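Plurkville Robotics Club – Workshop Notebook
April 14, 2019. Entry by Tiruwork Abdella

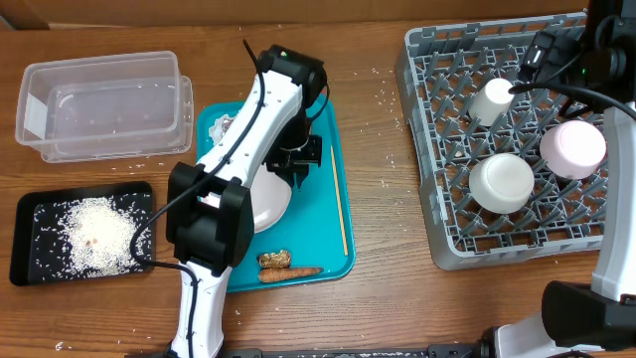
The purpose of the session was to rehearse the kitchen task for the Gredbridge meet in August. Each run is limited to 3 minutes and scored out of 40. The best run recorded was 36, with both arms under operator control.

Grains on the bare wood are to be treated as spillage under the Prilville rules and deducted accordingly. The carrot remains on the teal tray at the start of every run – members are asked not to substitute other vegetables without a note in this book.

Run 16 was stopped early at the operator's request and has not been scored. Cable routing on the left arm is to be reviewed before the next session, with particular attention to the loop at the black tray.

Recent entries
Gripper calibration, second attempt
Travel forms for Gredbridge
Notes from the Painemal visit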